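Packing a Takeaway Order with Two Arms: Guide for Student Teams

Issued by the Dumton School Robotics Club. Revised 4/8/25.

This guide is for teams preparing for the packing task in the Clakgate Student Challenge. It assumes that both arms have been calibrated and that the team has completed the Cokutum safety sheet. Each team is allowed 10 practice runs per session.

1. Setting out the items

Place the items in the same positions before every run. The spare bags lie flat against the back wall, and the cups, lids, drink carrier and straws are kept to the right of the open bag.
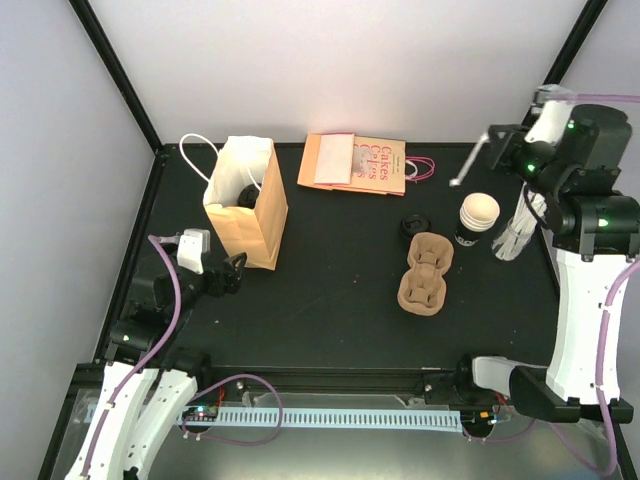

Straws should be attempted first, as they are the lightest item and the easiest to drop. The operator closes the gripper gently and pauses before moving across. With the right arm holding a wrapped straw, the left arm should wait low beside the bag, its fingers clear of the paper. Lift the straw high enough to pass over the carrier – a straw that touches another item counts as a fault.

2. Reaching into the bag

Lower the wrist slowly and keep the gripper narrow until it has passed the rim. The other arm should be held back from the bag during this step. Check that the cable has enough slack to follow the wrist, and that the bag handles are not caught between the fingers.
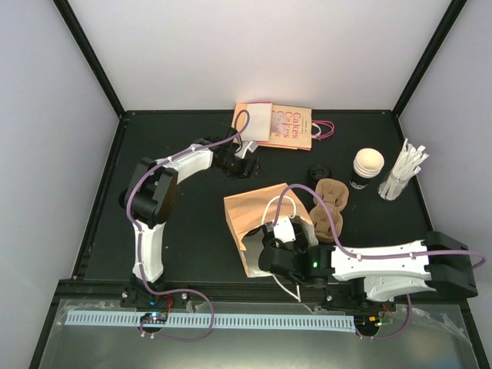

3. Recording the run

Enter the result in the Yoshida log before resetting the table. A run is valid only if it is completed within 197 seconds. Teams must record at least four valid runs before requesting an assessment in June.

Related items
Calibrating the Arms Before a Session
Cable Routing and Clips: A Checklist
Clakgate Student Challenge: Rules for Teams
Using the Yoshida Log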